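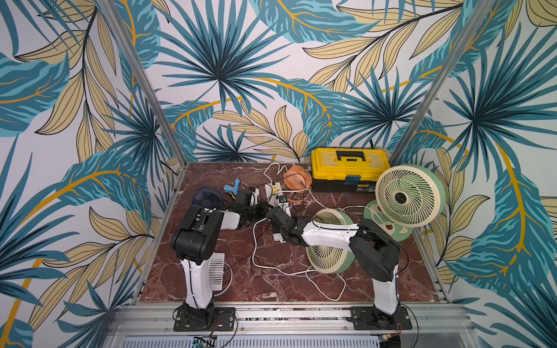 A drawer is where a power strip goes to die, according to one reply to our April request for storage habits. The same reader keeps every strip flat on the bench, switches up, and puts away only what plugs into it. Of the 1,357 replies we received, a large share took the same line, and most described the same difficulty: the strip stays put, and everything else collects around it.

Benchtop Order: Strips, Fans and Hand Tools
Mondia, 5/15/18

Small benches fill up by cable length. A desk fan with a short lead has to stand near the outlet, so the outlet ends up surrounded by fans, and the hand tools go wherever there is a gap. The usual answer is a bigger bench. A better one is to sort by shape before sorting by use.

Round fans are the worst shape to store. The grille is wide, the stand is narrow, and two of them leaned together will slide on a polished surface.

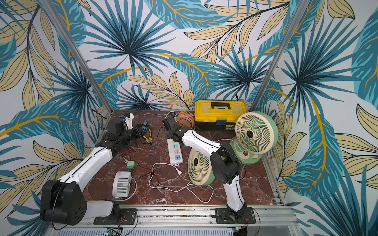 Stand them upright, in a row, with all the grilles facing the same way. The gap between grilles should be wide enough for a hand. Leads are wound separately and tied – never wrapped around the stand, where they put a bend in the cord at the point it enters the housing.

Pliers and other flat tools go in the toolbox first, before anything with a cord. Heat sinks go in a lidded tin. The fins bend easily, and a bent fin is slow to straighten.

Unplug in order, starting at the socket farthest from the strip's own cord. USB chargers come out with their cables still attached, then the two are parted on the bench. Pulling a cable out of a charger that is still in the socket works the contacts loose over time.
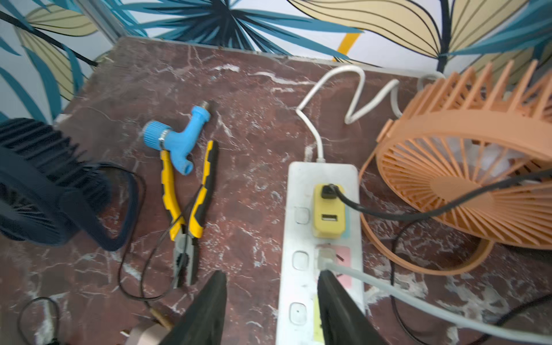

Where the strip should sit

The Ranasinghe method, as the Prurnness repair club teaches it, fixes the strip at the rear edge and runs every lead backward. It works on a bench against a wall with a rear gap, and poorly on one without. On a closed-in bench the choice is between a side and the center. 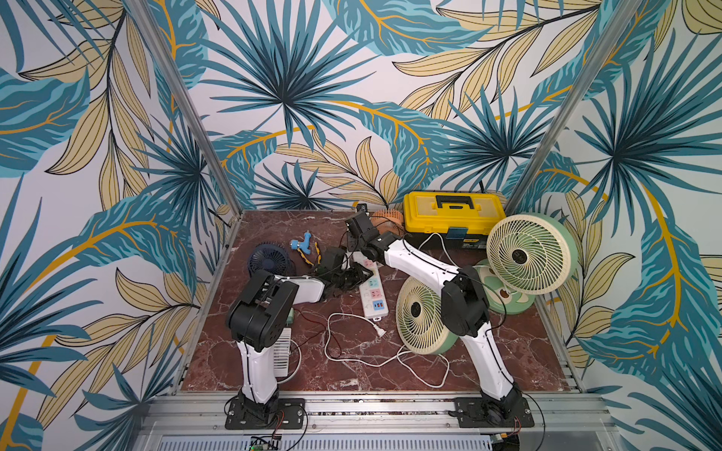

Center placement has the shorter cable runs and costs the most working surface. Leads come in from every direction and cross. With the strip near the middle and most of the fans over to the right, the cables have already bunched into a clutter at the strip, and a tool set down there is a tool lost. Moving the strip to the fan side clears the middle and leaves one crossing at most – the strip's own cord.

Glue guns are the exception. They need a parking spot of their own with nothing flexible nearby, and they go away last, once cool. Seven readers asked about clip-on cable guides, which will be covered in the next Filler column.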